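The first thing Sulastri Pelupessy does with a new workbench is lie down on it. She stretches out flat, feet over the end, and waits to hear whether anything creaks. If it does, the legs come off and she starts again.

I spent a happy November week in Flellanitz, where she and Sandro Serra build benches for people who mend things at home — clocks, radios, fishing reels, one very old accordion. I went in thinking a bench was a bench. By the second morning I was measuring my own elbows!

Height is where they begin. Sandro has customers stand in their work shoes and pretend to file a key, and he marks the wall with a pencil. Fine work wants a higher top than most of us would guess, while planing wants a lower one, and plenty of people end up ordering both.

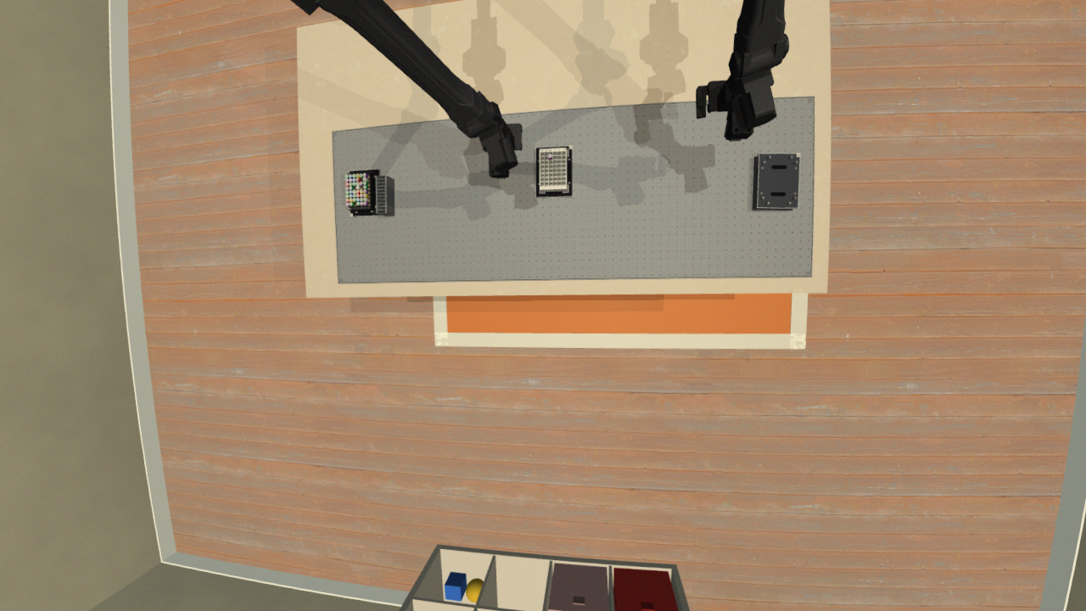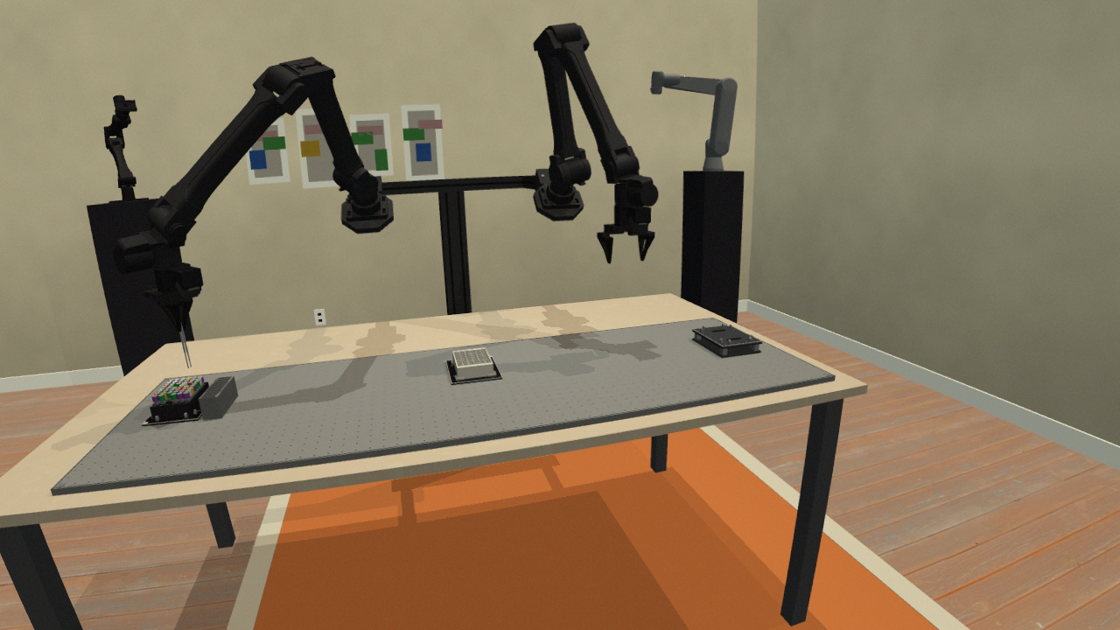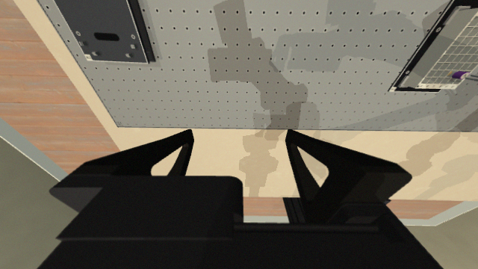
Work surfaces and black robot arms, in computer renderings.

Then comes color, a subject on which Sulastri can talk straight through lunch. She likes a pale top, the shade of heavy cream, so a dropped screw shows up right away. Aileen Evangelista, a watch repairer up the hill, asked for dark green and has been perfectly content with it for 3 years. They still argue about it, cheerfully, over the fence.

My favorite bench belonged to Nazareno Testa, who keeps 700 clock springs in old tea tins and knows them all by feel. His top is scarred and oil-stained, with a burn at one corner from a soldering iron in his student days. Sandro has offered to sand it smooth. Nazareno says he'd lose his place.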